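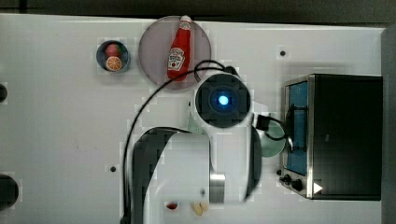 문의 제목: Jillero 키보드 앱, 직접 만든 배경이 가로 화면에서 기본 테마로 돌아감

접수일: 2018년 9월 14일
제품: Jillero 키보드 (안드로이드)
테마 저장소: Wetach 동기화 사용 중
상태: 해결됨

최초 문의 내용

안녕하세요! Jillero를 정말 즐겁게 쓰고 있는 사용자입니다. 갤러리 사진으로 키보드 배경을 만드는 기능이 너무 마음에 들어서 저녁마다 테마를 새로 만들고 있어요. 그런데 어제부터 이상한 증상이 생겼습니다. 세로 화면에서는 제가 고른 사진이 잘 나오는데, 휴대폰을 가로로 눕히면 키보드가 회색 기본 테마로 바뀝니다. 다시 세로로 세우면 사진이 돌아오고요. 글자 입력이나 자동 완성은 멀쩡합니다. 앱을 강제 종료해 보고 휴대폰도 껐다 켜 봤는데 그대로예요. 영상 볼 때 댓글을 가로로 쓰는 일이 많아서 꼭 고치고 싶습니다!

지원팀 답변 1

테마를 그렇게 열심히 만들어 주신다니 저희도 신이 납니다! 증상을 자세히 적어 주셔서 바로 확인에 들어갈 수 있었습니다. 아래 내용을 알려 주세요.

- 문제가 생기는 테마가 하나인지, 만드신 테마 전부인지
- 테마 편집 화면에서 '가로 배경 따로 쓰기'가 켜져 있는지
- Wetach 동기화를 마지막으로 실행한 뒤 오류 알림이 떴는지

사용자 회신

빠른 답변 감사합니다! 하나씩 해 봤어요. 사진으로 만든 테마 중 2개만 그렇고 나머지는 가로에서도 예쁘게 잘 나옵니다. '가로 배경 따로 쓰기'는 그 두 테마에서만 켜져 있네요. 켠 기억이 없는데 신기합니다. 동기화할 때는 '오류 코드 400' 알림이 잠깐 떴다가 사라졌어요.

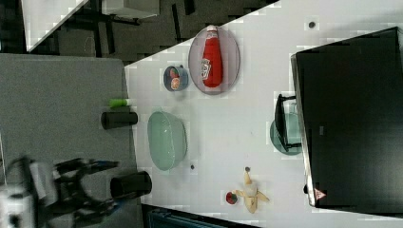 첨부: 탁자 위 케첩 병과 초록색 그릇, 장난감 바나나

지원팀 답변 2

오류 코드가 결정적인 단서였어요, 감사합니다! 코드 400은 앱이 가로용 배경 파일을 요청했는데 Wetach 쪽에 그 파일이 없을 때 나타납니다. 두 테마는 가로 배경을 따로 쓰도록 설정되어 있지만 가로용 사진이 저장되지 않은 상태입니다. 이럴 때 앱은 기본 테마를 대신 불러옵니다.

순서대로 해 보시겠어요?

1. 설정 > 테마 > 내 테마에서 문제가 있는 테마를 길게 누르고 '편집'을 선택합니다.
2. '가로 배경 따로 쓰기'를 끕니다.
3. 배경 밝기를 70으로 맞춥니다. 값을 한 번 바꿔야 저장 버튼이 활성화됩니다. 원하시는 밝기로는 나중에 되돌리셔도 됩니다.
4. 저장한 뒤 Wetach 동기화 화면에서 '지금 동기화'를 누릅니다.
5. 키보드를 한 번 내렸다가 다시 띄우고 화면을 돌려 봅니다.

캐시 삭제는 아직 하지 마세요. 동기화가 끝나지 않은 테마는 캐시와 함께 지워질 수 있습니다.

사용자 회신

됐어요!! 첫 번째 테마는 바로 살아났습니다. 가로로 돌려도 사진이 꽉 차게 나와서 소리 지를 뻔했어요. 그런데 두 번째 테마는 4번에서 동기화 막대가 끝까지 안 가고 멈춥니다. 이 테마는 Plarkby 글꼴 꾸러미를 같이 쓰는데 혹시 관계가 있을까요?

지원팀 답변 3

관계가 있습니다, 잘 짚어 주셨어요! Plarkby 글꼴 꾸러미의 이전 버전이 들어간 테마는 동기화 중에 멈추는 경우가 있습니다. 글꼴을 잠시 '시스템 기본'으로 바꾸고 동기화를 마친 다음, 꾸러미를 업데이트해서 다시 적용해 주세요. 키 모양과 누름 효과는 그대로 유지됩니다.

사용자 회신

두 번째 테마도 성공입니다! 글꼴 업데이트하니까 한글 받침이 전보다 훨씬 또렷해 보여서 덤까지 얻은 기분이에요. 메신저랑 메모장, 영상 앱에서 전부 돌려 봤고 모두 정상입니다. 밝기는 70이 의외로 마음에 들어서 그냥 두기로 했어요. 이제 세로랑 가로에 서로 다른 사진을 넣어 보고 싶은데, 그 옵션을 다시 켜도 괜찮을까요?

지원팀 답변 4

물론입니다! 옵션을 켜신 다음 가로용 사진을 고르고 '적용'까지 누른 뒤 편집 화면을 나가 주세요. 사진을 고르기 전에 뒤로 가기를 누르면 옵션만 켜진 채로 저장되어 같은 증상이 다시 나타납니다. 이 부분은 개발팀에 전달했고, 10월 업데이트에서는 사진이 없으면 옵션이 자동으로 꺼지도록 바뀔 예정입니다.

처리 기록

원인: 가로 배경 파일 누락, 이전 버전 글꼴 꾸러미로 인한 동기화 중단
조치: 가로 배경 옵션 해제, 글꼴 꾸러미 업데이트 후 재동기화
영향 범위: Jillero 사용자 테마. Farquharson 기본 제공 테마는 해당 없음
추가 문의가 없으면 7일 뒤 자동으로 종료됩니다. 같은 증상이 다시 생기면 이 문의에 이어서 답글을 남겨 주세요.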